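Grażyna Śliwiński has a short answer when people ask her whether a robot can clean up after dinner yet. "Parts of dinner," she says. "It can do parts of dinner."

She has worked on household tasks at Kotimero for two years, most of that time in simulation, where a kitchen can be loaded, used and reset before anyone has had to wipe a counter. I talked with her and her colleague Bujar Softić one morning in October. He came to the work from the other end, having spent years setting up packing lines at Georgiou, and he tends to ask what a task would cost if a person did it.

The project they are on now is called Jenico. It has a list of 61 chores, written in the kind of words people use at home: put the dish away, push in the chairs, wipe around the stove. For each one the team records how often the arm finishes without help. Śliwiński says 14 of the chores are at a level she would be willing to show a stranger. Another 24 work sometimes. She doesn't like to talk about the rest as a group, since some are close and some haven't been started.

"People hear 14 and think it's a low number," she said. "I think it's fine. Two years ago I would have said 2, and I would have been generous."

I asked what makes a chore hard. I had expected her to say glassware, or anything wet. She said furniture.
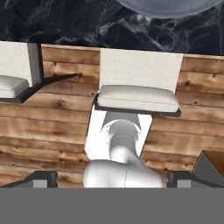 Chairs along the counter in one of the simulated kitchens, with the arm's gripper fingers open in the foreground.

"A chair is a big thing that is mostly hidden," she said. "You look down at a counter and you get a piece of the back and the seat. The legs are under there somewhere. A person knows where the legs are. You've kicked enough of them."

Softić put it in terms of reach. On a packing line, he said, you spend a month deciding where everything goes, and then it stays there. The box comes to the machine. In a house the machine has to go to the box, and somebody has moved the box. "At Georgiou if a pallet was a hand's width off, we stopped and fixed the pallet. You can't tell a family to fix the chairs."

He is the more doubtful of the two, though he says she is the more stubborn. When I asked him whether shop-floor work was already solved, he shook his head. Moving the same part from the same place to the same place is solved, he said, and has been for a long time. Mixed bins are getting better. Anything in a soft bag is still trouble, and so is the work nobody writes down, like picking up the strap that fell behind the machine or noticing that a label roll is about to run out. "We had a man on second shift who did twenty small things an hour that weren't in his job. When he was out sick the line ran badly, and it took us a while to see why."

Śliwiński thinks houses are full of those small things, and that this is the reason a list of chores can mislead. A robot might put the dish on the shelf and leave the cupboard door open. By the score sheet it has finished. By the standards of anyone who has to walk through the kitchen, it hasn't. Her team added a check for doors and drawers this year, and several of the chores that had been passing stopped passing.

"That was a bad week," Softić said.

"It was a good week," she said. "The numbers were bad."

I asked how much a simulated kitchen can really tell them. She was careful here. It is good for layout, she said, meaning whether the arm can get from one side to the other, whether it picks a sensible path, whether it goes for the right handle. It is less good for touch. A drawer in software slides the way somebody decided it should slide. A drawer in an old house sticks in the summer.
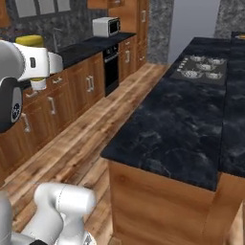 She tries to have every chore run in several layouts before it goes anywhere near a real room. Islands change things a lot, she said, because they turn an open floor into a lane, and an arm that did well with space on both sides will start choosing odd angles. Stoves she treats as a separate subject. Jenico has wiping near a stove on its list, but nothing with heat. Softić would like to keep it that way for a good while. He has a scar on his wrist from a heat sealer and showed it to me without being asked.

Neither of them would give me a year for a machine that does a whole kitchen on its own. Softić said he would buy one when it could empty a dishwasher faster than his daughter, who is slow. Śliwiński said speed didn't matter much to her if the thing worked at night. She'd let it take until six in the morning, as long as it closed the cupboards – all of them – and didn't wake her up.

She had a run waiting when we finished, one of the 24, and she went back to her desk to start it.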